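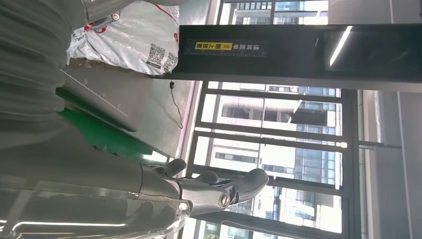

Threads > Space > Planets and moons

OK, I finally get to talk about the thing I've been grinning over since January. We have a new stack of methane cloud images of Titan and they are SO good. Thread!

Quick background if you just wandered in: Titan is Saturn's biggest moon, and it has weather. Real weather! Clouds, rain, rivers, lakes. Only the rain is liquid methane, and the ground it lands on is water ice frozen as hard as rock.

A season on Titan lasts more than seven Earth years, so you can't just wait around for summer. You grab what you can, whenever the telescope time and the sky let you.

Our little group (we go by Plevon, long story, involves a misspelled mailing list) got 4 nights. We lost 2 of them to high cloud. Earth cloud, the boring kind.

The nights we kept were beautiful though. Steady air, hardly any wind, and we came away with 230 usable frames. I may have yelled a bit in the control room.

So how do you see clouds through all that orange haze? You look in the infrared, at a few narrow colors where methane gas lets light slip through. Pick one and you see down to the surface. Pick the one next door and the surface fades out, and what's still bright is up high in the air.

Take one away from the other and the clouds pop right out. I've done this many times and I still lean in toward the screen every single time.

What we've got is a bright streak at high northern latitudes, long and thin, and it changed shape between the first good night and the second. It moved! On a moon that far away!

We've been calling it Tisside so we can talk about it without saying "the long one, no, the other long one." Not an official name, please don't put it in your homework.

The sharpening was done with Zosix, which is just our own set of scripts, held together with tape. It lines up the frames, throws out the mushy ones and stacks the rest. The first version took 20 hours to run. The new one is done before my coffee gets cold — I am unreasonably proud of this.

Somebody asked if it's raining under the streak. I'd love to know! We can see the cloud tops, and that's all. To catch rain you'd want to see the ground get darker afterward, and our view of the surface is too soft for that.

Also got asked about color. The pictures you'll see from us are false color: surface in green, haze in blue, clouds close to white. With your own eyes it would be a fuzzy orange ball. I like the fuzzy orange ball too.

Next up is checking the streak against the Venckus model, our circulation code, to see if the winds it gives match the drift. First try was way off, and I think I fed it the wrong season. Running it again tonight.

Posted Feb 26, 2022. Will add to this thread when the run finishes — send me your Titan questions in the meantime, I'm up late anyway.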